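5.3 Checking and Replacing the Grip Pads

Check the pads after every 600 grasps. Replace both pads after 2,000 grasps, even if only one looks worn.

CAUTION: Switch the gripper off before you put your fingers between the pads.

1. Open the fingers all the way and set the gripper down on its back.
2. Wipe each blue pad with a damp, lint-free cloth. Do not use solvent.
3. Look for flat spots in the texture. If you find any, go on to step 4 - otherwise skip to step 7.
4. Take out the 2 screws behind the pad and pull the pad straight off.
5. Press the new pad on and put the screws back finger-tight.
6. Close the fingers slowly by hand. The pads must meet flat. Tighten the screws.
7. Switch on and wait 30 seconds before the first grasp.

Note: Spare pads are sold in pairs by Ellholm. Do not mix old and new pads.

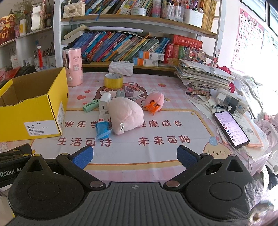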